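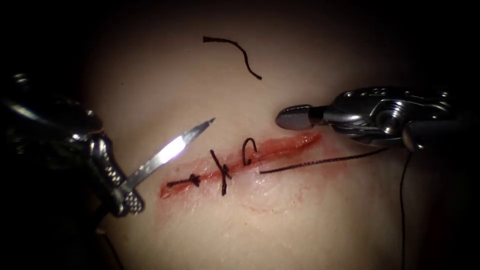
Hi all,

I've been meaning to answer Charoen's question about thread tails for days, and since I finally have a cup of coffee and a quiet half hour, you're getting the long version (sorry in advance!). My short answer is that you should trim to the same length every time and stop worrying about whether it's the perfect length. Look at the knot at the far left of the cut, with its two short tails, and then at the next one along, where the tails stick out above and below the incision. I like the first one a lot better. It lies down, it's out of the way, and you can get on with the next stitch without snagging anything.

Charoen Chaiyaporn wrote:
> Hello everyone, new to the list and new to suturing pads. I have two
> questions. First, how long do you leave the tails on a practice
> stitch? My book says one thing and my instructor says another. Second,
> my stitches never sit the same way twice. One runs nicely and the one
> beside it is at a completely different angle. Is that my needle, my
> pad or me? I bought the cheap pad from Irent and I am wondering if I
> should have paid for the Viklund.
>
> Also, does anybody bother with fake blood? It looks like a mess to
> clean up.
>
> Thanks,
> Charoen

OK, so, the angle thing. It's you, but it's everybody! I did 200 stitches on my first pad before I had a row I'd show anyone, and I only know the number because we had to fill in a log sheet at Nerncombe and have it initialed. The pad makes very little difference. I've used the Irent and I've used the Viklund, and the Viklund is a bit firmer and holds up longer before the edges of the cut get ragged, but a crooked bite is a crooked bite on either one. Save your money until you've chewed up the one you have.

What helped me was drawing dots. Take a ballpoint and put a dot on each side of the cut, straight across from each other, before you pick up the needle. In on one dot, out on the other. Do a whole row like that, then do a row with dots on only one side, then none. If your stitches start leaning again, go back to the dots for a while. I still do this when I haven't practiced in a month or so and I'm not embarrassed about it.

The other thing to check is where you're looking when you tie. If the two sides of the stitch are pulled unevenly, the knot drags everything over with it, and a perfectly decent bite ends up slanted. Lay the first throw down flat, look at it, and then do the second. I used to rush from the loop to the tie because the loop kept wanting to flop around, and I'd haul on the long end just to get rid of the slack. Bad habit. Pull the slack through slowly and let the loop come down to the surface.

Thread scraps: pick them up as you go! I know it's only practice, but a curl of cut thread lying next to your row looks an awful lot like a tail when you're tired, and I have absolutely grabbed the wrong one and wondered why nothing tightened. I keep a jar lid by my left hand and everything goes in there.

As for the fake blood, I do use it, though not every time. I mix mine from corn syrup and red food coloring with a drop of dish soap so it rinses off. It changes how things feel, because dark thread on a pale pad is easy to see and dark thread in a red cut is a lot less easy, and that's worth getting used to. Put it in the cut only, with a dropper, and go light. It gets on the pad no matter what you do, so keep a damp paper towel handy and don't leave it overnight. My old Flokora pad has a permanent pink patch from the one time I did. It still works fine, it's just ugly.

Cheap thread is fine too, by the way. I bought a spool of 40 yards of plain black nylon from a sewing shop and it lasted me through most of a winter. It's springier than the real stuff, so your knots may want to loosen, and an extra throw fixes that.

Does anyone have a good way to keep the pad from sliding? I've been using a square of that rubbery shelf liner underneath and it's OK for the first 2 or 3 rows, then it starts creeping across the table on me. I'd rather not tape it down if I can help it, the tape leaves gunk on the back.

Charoen, post again after your next row and tell us how the dots went.

Marcy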